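第4章 单盘任务:从摆台到跑通第一个 Achari 策略

前三章把机器人立起来了,关节零位校好了,遥操作端也连上了。从本章开始,两条手臂要一起干活。单盘任务看上去朴素得很,桌上放一只盘子,双手去够,抬起,平移,放下,可它恰恰是整套方法里最有意思的一环!Achari 的核心想法,即把“接触之前”单独当作一个学习阶段来对待,在这里第一次能亲眼看到效果。

本章默认您使用 Zirance 采集端和随附的训练脚本。如果您的实验室用自己的采集程序,请先读附录 B 中的字段对照表,再回来做 4.3 之后的步骤。

4.1 这一章要做成什么

做完本章,您手里会有一份带阶段标注的示教数据、一个在自己台面上训练出来的策略,以及一张能和参考结果对照的评估表。

先用几句话说清方法。常见的模仿学习把一整段示教从头到尾喂给同一个网络,靠近、接触、抬升混在一起。对刚性夹具来说这样做往往够用,可多指手不一样:手指在碰到物体之前的姿态,几乎决定了后面能不能抬得稳。盘子又特别挑剔,边缘薄,手指差一点就只是在推它。Achari 把示教切成三段:

接近段:手从初始位姿移动到物体附近,手指姿态还可以自由变化。
预接触段:手掌位置基本不再变化,手指调整到准备接触的形状。
接触段:从任意一只手首次碰到物体开始,到物体放稳、双手离开为止。

三段共用一个视觉编码器,各自有自己的动作头。训练时预接触段的权重单独可调,这是本方法中最值得花时间玩的一个旋钮,4.6 会专门讲。

Skye Tennant 在 Sorkmont 做第一轮试验的时候,预接触段还只是一条人工规则:手掌速度低于阈值就算进入。后来 Nandini Namboodiri 把它换成了可学习的分段器,规则法标错的那些“停下来想一想”的瞬间,新分段器能分得很漂亮。您现在拿到的就是这个版本。

4.2 台面与物体

1. 选一张台面平整、颜色均匀的桌子。参考数据全部在哑光白色台面上采集,若想和参考结果直接对比,请尽量选相近的台面。高光台面会把顶灯映进头部相机,分割模块容易把反光当成物体边缘。

2. 让机器人正对桌子的长边站好,躯干靠近桌沿,但不要压住桌沿。保存当前底座位姿,命名为 base_home。之后每次开机都先回到这个位姿。

3. 把相邻的桌子、柜子和隔板的位置固定下来。它们可以出现在头部相机的视野里,完全没有问题,但采集期间不要移动。编码器会把背景也学进去,背景中途变了,前后两批数据就不好合并。

4. 选盘子。首次运行请用单色、圆形、底部平整的陶瓷盘。颜色与台面反差越大,起步越顺利。盘底带同心凸纹的盘子很值得一试,纹路给视觉编码器提供了丰富的线索,手靠近时遮住一部分也不要紧。

5. 把盘子放在两手之间的工作区中央,用采集端的“放置提示”叠加层核对位置。叠加层会画出允许摆放的范围,盘子的外沿落在范围内即可。每段示教开始前都要换一个位置,范围内随意挪动,不要追求摆得一模一样。

注意:陶瓷盘在高处脱手会碎。首次运行前请在设置中把抬升高度限制为“低”,并戴好护目镜。碎片清理干净之前不要重新使能手臂。

说明:透明玻璃盘和镜面金属盘目前不在支持范围内。我们很想支持它们,Bindu Sastry 正在 Brelunley 试一种偏振滤光的办法,进展会写进更新日志。

4.3 手臂与手的起始姿态

起始姿态是本章最容易被轻视的一步。Achari 允许双手从不同的姿态出发,我们也鼓励这样做。如果每段示教都从左右对称、十指张开的标准姿态开始,接近段会学得飞快,可换一个起点就不认路了。请把起始姿态当作数据多样性的一部分来用。

1. 在 Zirance 的“姿态库”中载入预置的起始姿态。库里的姿态左右手分开存放,可以任意组合。

2. 为左手和右手分别选一个姿态。一只手半握、另一只手张开,是我们最喜欢的组合之一:半握的那只要在预接触段里打开,张开的那只要收拢,两边的手指轨迹方向相反,一段示教就能给动作头两种完全不同的梯度。

3. 让手臂慢速移动到所选姿态。移动过程中手放在急停按钮上,眼睛看着手腕,不要看屏幕。

4. 检查腕部线缆。线缆从手腕处引出后应留有一段弧度,手腕转到行程两端时既不绷紧,也不落到盘子上方。弧度太小会限制旋腕,太大则会扫过工作区,把盘子带跑。

5. 核对腕部传感器支架没有松动。支架若有晃动,先拧紧,再执行一次腕部外参校准(见 3.5)。

6. 点击“锁定起始姿态”,采集端会记录当前双臂关节角,并写入本段示教的头信息。 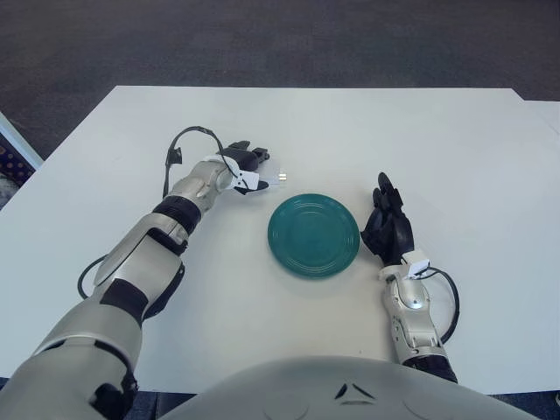
左右手的起始姿态不同,会不会让策略偏向使用其中一只手?

按默认设置采集时偏向很小,因为采集端会在左右之间轮换姿态组合。手动选姿态时请留意“左右均衡”指示条,只要它停在绿色区间,训练后的策略就会两只手都用;一旦变黄,把左右姿态对调,再补采几段即可恢复。

左右对调之后无需重新校准。姿态库里存的是镜像参数,对调只改变目标关节角,不影响外参。

注意:对调姿态时双臂会同时运动。执行前请确认两手之间没有人的手、工具或多余的物体,盘子可以留在原处,前提是规划预览中两手的路径都从盘子上方绕开。

4.4 录制示教

终于可以动手录了!遥操作单盘任务很有乐趣,熟练之后会进入一种很专注的节奏。刚开始动作慢一些没关系,分段器对速度不敏感。

1. 戴好遥操作手套,在采集端点击“同步”。屏幕上的虚拟手与机器人手的姿态重合后,状态变为“已同步”。未重合之前手臂不会跟随。

2. 踩下脚踏开关开始录制。松开脚踏即暂停跟随,录制不会中断,您可以借此调整自己的站姿。

3. 接近段:把两只手带到盘子两侧。不必走直线,绕一点反而更好。

4. 预接触段:手掌停在盘沿附近,让手指慢慢形成准备承托的形状。请给这一步足够的时间。初学者常常急着去碰盘子,预接触段只剩寥寥几帧,网络几乎没有东西可学。

5. 接触段:两手同时或先后接触盘沿,抬升,平移到叠加层给出的目标区,放下,双手离开。

6. 再次踩下脚踏结束录制,在弹出的窗口里选择“保留”或“丢弃”。

关于要不要保留失败的示教,实验室里讨论得相当热烈。目前的建议是:盘子滑脱、但您随后重新调整并完成了任务的,请保留,这种恢复动作极其宝贵;盘子脱离工作区或手臂触发保护停机的,请丢弃。拿不准的先保留,并打上 review 标签,训练脚本默认会跳过带此标签的数据,以后想用随时可以放回来。

说明:每录完 37 段,采集端会提示休息并自动检查一次腕部外参。这个提示可以推迟,但不能关闭。手套电位计会随温度漂移,趁休息时重新同步一次,后面的数据会干净很多。

注意:操作者疲劳时手指会不自觉地发力,盘沿受力随之增大。如果力矩曲线的基线明显抬高,请换人或停止录制。

4.5 检查阶段标注

分段器会在录制结束后自动运行,结果以三种底色显示在时间轴上。请务必抽查,这也是理解方法的最好机会,把时间轴来回拖动几遍,您会很快对“预接触”有直觉。

1. 打开“标注检查”页,按置信度从低到高排序。

2. 从列表最上方开始看。重点看预接触段的起点:手掌应当已经基本停稳,而手指还在动。

3. 若起点偏早,拖动边界向右,直到手掌的速度曲线贴近零。若起点偏晚,向左拖动。只需改正明显的错误,差一两帧对训练没有影响。

4. 再看接触段的起点。分段器用的是指尖力矩的突变,盘子很轻时突变不明显,边界可能落在真正接触之后。此时请以腕部相机画面为准。

5. 点击“写回标注”。原始标注会另存一份,随时可以还原。

有一种情况需要特别说明:两只手不同步。左手已经碰到盘沿,右手还在预接触,这很常见,也完全允许。标注以整段示教为单位,任意一只手首次接触就算进入接触段,另一只手尚未完成的手指调整会一并归入接触段。Vangelis Kokkinos 试过给两只手各标一条时间轴,训练更慢,抬升时的配合也变差了,一只手会忘了等另一只手。单条时间轴虽然粗糙,却恰好保留了两手之间的节奏。

4.6 训练

1. 在训练机上打开 Zirance 控制台,选择“新建策略”,任务类型选“双手、单物体”。

2. 指定数据目录。脚本会先列出可用段数、被跳过的段数以及左右均衡情况。任何一项显示为红色都请先处理,再往下走。

3. 选择编码器。首次训练请用预置编码器,并保持冻结。数据较多时可以解冻最后一个模块,收敛会慢一些,对新盘子的适应会更好。

4. 设置预接触段权重。参考值为 3,即预接触段每一帧的损失按三倍计入。

5. 点击“开始训练”。控制台会实时绘出三个动作头的损失曲线。

关于这个权重,请允许我们多说几句,它真的很有意思。权重为 1 时,预接触段帧数少,很容易被接近段淹没,策略会大大方方地把手送到盘子旁边,然后用一个不合适的手形直接撞上去。把权重逐步调高,您会看到手指开始“提前准备”:手掌还没停稳,指节已经在变化。第一次在自己的机器人上看到这个现象,整个实验室都会凑过来看。权重过高时则会走向另一头,手在盘沿附近反复调整,迟迟不肯碰盘子。Wiremu Paewai 给这种现象起名叫“犹豫”,控制台里的“犹豫指数”就是这么来的。

调参时请一次只改一个量。想同时改权重和编码器的冲动我们非常理解,但事后根本分不清是谁起的作用。

说明:三条损失曲线的绝对数值不能互相比较,各段动作幅度不同,归一化后仍有差异。请只看每条曲线自身的走势。

4.7 在机器人上运行

1. 确认手臂速度限制为“低”,抬升高度限制为“低”。

2. 载入策略,先执行“空跑”。空跑时策略正常输出动作,手臂不使能,预测轨迹会画在头部相机画面上。请看轨迹是否通向盘子两侧,有没有穿过台面。

3. 空跑正常后,使能手臂。一人在控制台前,一人守在急停按钮旁,两人之间要能直接对话。

4. 点击“单次运行”。第一次运行请在预接触段结束处设置断点,手臂会停在即将接触的位置。

5. 观察手形。手指应沿盘沿展开,指尖略低于盘沿上缘,两手掌心大致相对。若有一只手仍保持起始姿态没有变化,请回到 4.5 检查标注,多半是预接触段的起点标得太晚。

6. 手形满意后取消断点,完整运行一次。

注意:断点停住时手臂仍处于使能状态。不要把手伸到机器人的手与盘子之间,需要挪盘子时,先切换到“保持并断使能”。

如果第一次就顺利抬起来了,恭喜!请不要急着提高速度,先换几个盘子位置、换几组起始姿态再跑。策略在起始姿态上的泛化,是本方法和普通分阶段训练差别最大的地方,也最值得您亲手验证。

4.8 评估与参考结果

评估脚本会自动给出盘子位置和起始姿态的随机组合,您只需按提示摆放。每次运行后填写结果:成功、恢复后成功、失败。失败时请再选一个原因,不要留空,后期分析全靠这一栏。

1. 在控制台中选择“评估”,载入策略。

2. 选择评估集。“同盘”使用训练时的盘子,“换盘”使用没有出现在训练数据中的盘子。

3. 按屏幕提示摆放盘子,点击“就绪”,等待双臂移动到指定的起始姿态。

4. 运行并填写结果,重复至评估集完成。

5. 导出评估表。表中会附带策略的哈希值,便于日后追溯。

参考结果来自 Sorkmont 的台面,训练集为 1,311 段示教,换盘评估使用 11 只训练中没有出现过的盘子。我们最看重的结论有两条。第一,在同样的数据上,带预接触段的策略在换盘评估中明显优于不分段的基线,同盘评估中的差距则小得多。换句话说,盘子越陌生,提前把手形摆好就越划算。第二,去掉起始姿态的轮换之后,同盘成绩几乎不变,一旦评估时随机更换起始姿态,失败次数立刻上升,而且大多集中在接近段的末尾。

完整的成绩表随软件包提供,在 results 目录下,逐次运行的记录也都在里面,包括所有失败的运行。欢迎您拿自己的数据来比一比。Brelunley 的复现用了另一种灯光和更矮的桌子,两条结论都重现了,我们收到表格的那个下午高兴坏了。

也有尚未弄明白的地方。深口盘的成绩一直不如浅口盘,我们原以为是盘沿太高,可把盘沿高度相近的碗换上来,成绩又回去了。目前的猜测是盘底反光影响了深度估计,证据还不够。如果您在实验中碰到类似情况,请把头部相机和腕部相机的原始画面一起发给我们。

4.9 常见现象与处理

现象:空跑时轨迹抖动,手在盘子附近来回摆。
处理:先查犹豫指数。偏高时把预接触段权重调低一档,重新训练。指数正常时,检查头部相机的曝光是否锁定。

现象:只有一只手去碰盘子,另一只手停在半路。
处理:查看左右均衡指示条。若为黄色,对调姿态后补采。若为绿色,查看停住的那只手腕部相机是否掉帧。

现象:手指到位,抬升时盘子向一侧倾斜。
处理:两手接触时间差过大。补采几段两手同时接触的示教即可,通常改善得很快。

现象:盘子被推走,没有被抬起。
处理:指尖位置偏高。检查台面高度参数是否与实际一致,换过桌子或垫过桌脚之后都要重新测量。

现象:手臂在接近段突然停下,提示“线缆余量不足”。
处理:回到 4.3 第 4 步,重新整理腕部线缆。不要用调低保护阈值的方式绕过提示。

现象:傍晚采集的数据训练效果变差。
处理:窗外光线变化所致。拉上窗帘,固定室内照明,把傍晚那批数据打上 review 标签后重新训练,对比两次结果再决定是否保留。

4.10 进入下一章之前

请备份数据目录、标注备份和训练配置,三者要放在同一个版本号下。把 base_home 另存一份,第 5 章要加入第二件物体,底座位姿会略有调整,随时要能回到现在的状态。

第 5 章会把盘子和杯子一起放上桌,两只手第一次要做不同的事情。预接触段在那里会变得更长,也更精彩。若本章的换盘评估还没有跑完,建议先跑完再继续,第 5 章的训练会从本章的策略权重开始。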